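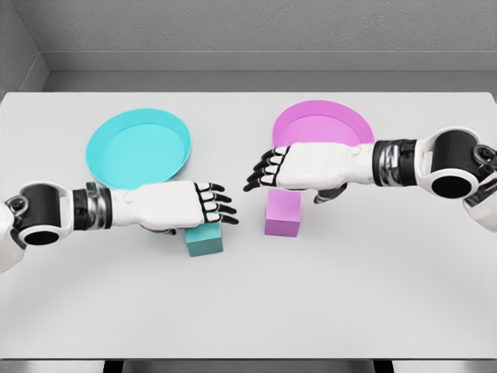

Simulated workspace, two arms at the table

Kenden sensor parking pilot: worth extending?

curbside_85
The city wants to extend the Kenden parking sensors from downtown out to Workville. They put in 400 the first time. Has anyone used the app enough to say if it helps? The meeting is Fri 10 December and I'd like to say something there.

tollgate
I use it twice a week. The map is right most of the time on Main and wrong most of the time on the side streets. I would not pay for more until they fix that.

mapleandthird
Mine has been fine on the side streets. Are you on the old version? There was an update in June.

tollgate
Updated. Same spots still show open with a car in them.

busrider54
My issue is the money. Workville has one bus an hour after six. Put the funds into that and fewer people need to park.

curbside_85
Different budget, as far as I know. The sensors come out of meter revenue.

busrider54
Meter revenue can go to transit. The council voted on that already.

mapleandthird
It can, but only for shelters and signs. Drivers' pay comes from the general fund.

gridlocked
Does anyone know who gets the data? The first contract was with Koubek and I couldn't find a word in it on how long they keep it.

curbside_85
Page 17 of the packet. It says 30 days for raw data, nothing on the summaries.

gridlocked
Thanks. I'll ask about the summaries.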